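Materiales cerámicos de uso doméstico
Apuntes de la unidad 3: vidriados, decoración y defectos

Estos apuntes completan lo visto en clase y sustituyen a la fotocopia del curso pasado. Conviene haber leído antes la unidad 2 (pastas y cocción).

3.1. Qué es un vidriado

Un vidriado es una capa delgada de vidrio fundida sobre la superficie de una pieza cerámica. Se aplica como suspensión de polvos minerales en agua, por inmersión, vertido, pincel o pulverizado, y se cuece hasta que funde y se adhiere al soporte. Sus componentes se agrupan según su función:

Formadores de vidrio. El principal es la sílice.
Fundentes. Óxidos de sodio, potasio, calcio, boro o cinc, que rebajan la temperatura de fusión.
Estabilizantes. Sobre todo la alúmina, que aumenta la viscosidad y evita que el vidriado se escurra por las paredes.

A estos se añaden los opacificantes (estaño, circonio) y los colorantes. Un vidriado transparente deja ver el color de la pasta; uno opacificado lo oculta, y por eso la loza de pasta rojiza se ha cubierto tradicionalmente con blanco de estaño.

3.2. Colores verdes

El verde se obtiene por varias vías. El óxido de cobre en atmósfera oxidante da verdes vivos, que viran al turquesa si el vidriado es muy alcalino. El óxido de cromo da un verde opaco, estable a alta temperatura, pero en presencia de estaño puede volverse rosado. El hierro en reducción produce los verdes grisáceos del celadón. En la industria se usan además pigmentos calcinados, más caros y mucho más regulares de una hornada a otra.

El cobre exige cuidado en piezas para alimentos – puede favorecer la liberación de plomo en los vidriados que lo contienen y, en exceso, desprenderse él mismo en contacto con ácidos.

3.3. Decoración bajo cubierta y sobre cubierta

En la decoración bajo cubierta el pigmento se aplica sobre la pieza cruda o bizcochada y se tapa con vidriado transparente. Queda protegido del roce y de los detergentes. En la decoración sobre cubierta se pinta o se pega una calcomanía sobre el vidriado ya cocido y se hace una cocción adicional, a menor temperatura. La gama de colores es más amplia y la resistencia al lavado, menor.

Los motivos repetidos se resuelven con estampilla, plantilla, serigrafía o calcomanía. En superficies curvas el dibujo plano no encaja sin más: hay que cortar la calcomanía en gajos o calcular el módulo para que la repetición cierre en el contorno.

3.4. Defectos frecuentes

Cuarteado. Red de grietas finas. El vidriado se contrae más que la pasta al enfriarse.
Descascarillado. El caso contrario: el vidriado queda demasiado comprimido y salta, sobre todo en bordes y asas.
Pinchado. Orificios pequeños debidos a gases que no llegaron a cerrarse.
Recogido. Zonas sin cubrir, casi siempre por polvo o grasa en el bizcocho.

Las marcas grises que aparecen con el uso no son un defecto de cocción. Suelen ser metal de los cubiertos depositado sobre el vidriado, más visible en los mates.

3.5. Trabajo para la próxima sesión

Lean el informe de ensayos del taller Zelenák (está en la carpeta común, junto al catálogo de Cedside) y comparen los dos vidriados blancos de la tabla final. Entreguen 2 páginas como máximo. El ejercicio vale 15 puntos y se recoge al empezar la clase.

Quien no tenga acceso a la carpeta puede pedir copia en la secretaría del edificio Metstead.

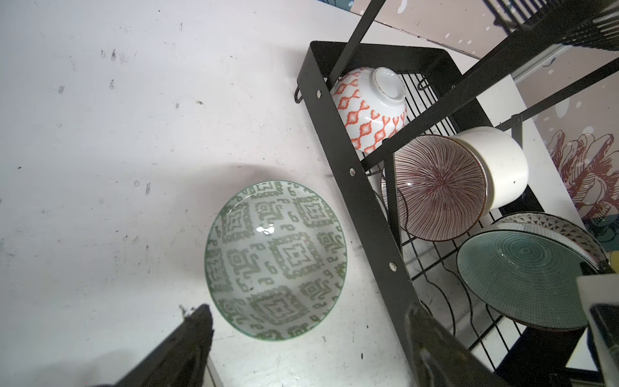
La unidad 4 tratará de la porosidad y la absorción de agua. Traigan calculadora y la hoja de datos de la práctica de agosto.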